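Food Service Layout and Storage – Week 3 Handout
Prerstead Evening Program, Room 122

Topic: setting up a work surface, holding food safely, and labeling what you store

Read this before Thursday. Bring it with you, along with your kitchen sketch from last week. 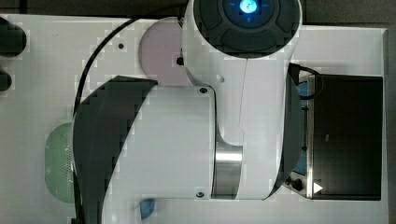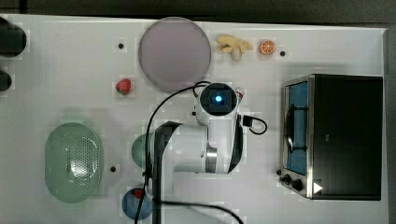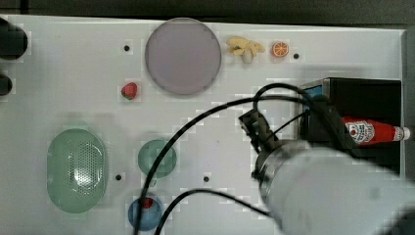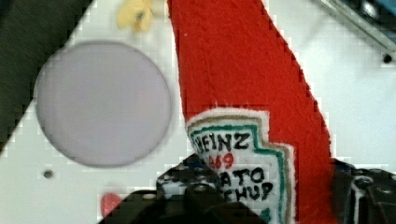

White work surface, first three views; felt ketchup bottle, last view.

1. The work surface

A prep surface should be smooth, light in color and easy to wipe. Light surfaces show spills and crumbs sooner than dark ones. Holes, seams and chips collect food and are hard to clean, so note them when you inspect a kitchen and write down where they are.

Keep the surface clear until you know what you are making. Then set out only what the next task needs. In the Pirora cafe plan (see your packet), the cooks had one counter for receiving, washing, cutting and plating. The revised plan splits it into zones, with the sink end for washing and the far end for plating. Food moves one way along the counter and does not come back.

2. Order of work

Wash hands first. Wash produce before it is cut, including fruit with a peel you will not eat. The knife carries dirt from the peel into the flesh.

Raw meat, poultry and fish get their own board and their own knife. If you have only one board, do the ready-to-eat foods first, then the raw meat, then wash and sanitize. Wiping with a damp towel does not count as either one.

Strainers and colanders are often missed at cleanup. Scrub both sides with a brush and let them air dry – a towel puts back what the brush took off.

3. Temperature

Cold foods are held at 41 F or below. Hot foods are held at 135 F or above. Check with a probe thermometer and write the reading on the log. The display on the front of a cooler tells you the air temperature where its sensor is, and the food can be warmer.

Cut melon, cut tomatoes and cut leafy greens need to be kept cold. Whole bananas and whole oranges do not.

4. Labels

Anything taken out of its original package gets a label with the common name of the food and the date. Squeeze bottles are the usual problem. Empty and wash the bottle before you refill it. Do not top it off.

Put the oldest stock in front. The Zokholm worksheet has a storeroom shelf drawn out with dates on each item. Put the items in order of use and mark the ones you would throw away.

For Thursday

Read Rawashdeh, chapter on storage, through page 51.
Finish the Zokholm worksheet, front side only.
Redraw your kitchen sketch with zones marked. Use arrows for the path of the food.

The quiz covers sections 2 and 3 of this handout. Temperatures will not be given on the sheet.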